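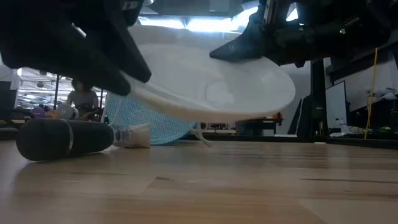

vilja_m
How do you keep big white plates from scratching a wood table? Mine is oiled planks and I set the table for eight most Sundays.

corkley95
Lift the plate clear and set it down flat. Dragging does the damage, mostly from the unglazed ring underneath.

vilja_m
OK. Does the ring differ much between makes? I have Lehtinen dinner plates and the ring feels like sandpaper.

Tiina P
You can smooth it. Wet 400 grit paper on a flat surface, a few circles, rinse. I did all of mine in August and the table has been fine.

r_zapata
I wouldn't sand plates you eat from. Put a cloth on the table.

Tiina P
It's the bare foot, not the glaze. Food never touches it.

r_zapata
Still dust. Wear a mask if you do it dry.

Tiina P
I said wet.

hertta_v
Felt dots worked for me until the dishwasher got them. Placemats now. The Mindik ones are 90 cents each here and they wipe clean.

corkley95
Placemats slide on an oiled top. Mine do anyway.

hertta_v
Wash them first, they come with some kind of coating.

vilja_m
Tried the wet paper on one plate. Ring is smoother. Will do the rest and oil the table again after, there are already marks near the seams.

corkley95
Go with the grain on those.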